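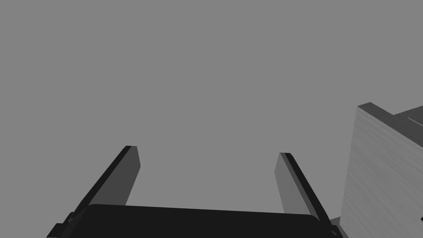

*Texto: Elīna Eglītis · Actualizado el 2018-09-18*

# Quiénes somos

Bidance es un laboratorio de análisis para el deporte. Trabajamos con federaciones, clubes y organizadores de carreras que necesitan controlar suplementos, bebidas y preparados antes de que lleguen a sus deportistas.

Empezamos en un local alquilado de Istcombe, con un solo equipo de cromatografía y dos personas en plantilla. Hoy somos 6 en el laboratorio y recibimos hasta 200 muestras al mes. Febrero suele ser el mes más cargado, por las pretemporadas de ciclismo y atletismo.

## Qué hacemos

- Análisis de suplementos por lote, con informe firmado.
- Búsqueda de estimulantes y anabolizantes no declarados en la etiqueta.
- Charlas para cuerpos técnicos y médicos de equipo.
- Revisión de botiquines antes de una competición.

No tomamos muestras de orina ni de sangre, ni intervenimos en procedimientos disciplinarios. Si un deportista ya tiene un expediente abierto, debe dirigirse a su federación.

## El equipo

**Ditte Frandsen** dirige el laboratorio. Es química y antes trabajó en control de alimentos.

**Osaze Aliyu** lleva la recepción de muestras y la cadena de custodia.

**Chiamaka Iyamu** se ocupa de la formación y responde las consultas de los clubes – también las de deportistas individuales.

## Plazos y envíos

El informe se entrega en cinco días laborables desde la llegada de la muestra. Los envases deben venir cerrados y con el número de lote legible. Los que llegan abiertos se devuelven – los portes corren a cargo del cliente.

Recepción: edificio Akpan, despacho 209, Istcombe.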